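Dovis Mollimia Press Wall Frame

Item no. 1485
Sold by Le Goff Event Supply
Page updated August 25, 2025

The Mollimia is a folding backdrop frame for film premieres, award nights, cast photo calls and press conferences. It holds a printed fabric wall behind the guests while photographers work from the front. The frame is aluminum and comes in sections that lock with a push button. Two people can put it up without tools.

The fabric print is ordered separately. Send us your sponsor and film logos as vector files and we will lay them out in a repeating pattern for you to approve. Once you approve the proof, we can't change names, dates or logo order. If a distributor or a streaming partner is still being decided, please wait to order the print.

We recommend the matte fabric for any event with flash photography. Satin is available for stage use, but it shows hot spots behind people standing close to the wall.

Specifications
Frame height: 70 in. to 96 in., adjustable
Frame width: 120 in.
Weight without print: 33 lb
Packed length: 66 in.
Finish: black powder coat
Feet: flat steel, with holes for sandbag straps

In the carton
Frame sections
Two feet
Carry bag with shoulder strap
Spare push buttons
Setup sheet

Not included: fabric print, sandbags, lights, rope barriers.

Indoor use only. Use sandbags on both feet whenever guests will be near the frame. The feet have rubber pads on the underside, which can be replaced when worn.

Ordering and shipping
Frames ship from stock. Prints go into production after the proof is approved, and rush printing can be requested at checkout. Orders placed for the July festival dates have all been sent. The packed bag is too long for most car trunks, so check your vehicle if you plan to pick up.

Unused frames can be returned in the original carton. Custom prints can't be returned unless there is a printing fault.

Also from Dovis: rope barriers, carpet runners, lectern signs, and the narrow Fitness frame for gym and studio openings. 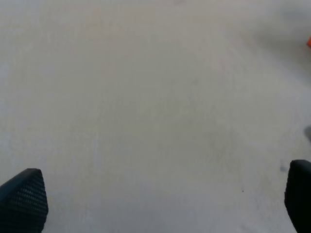
Dark gripper fingertips, the left one with a dotted texture, pale gray floor.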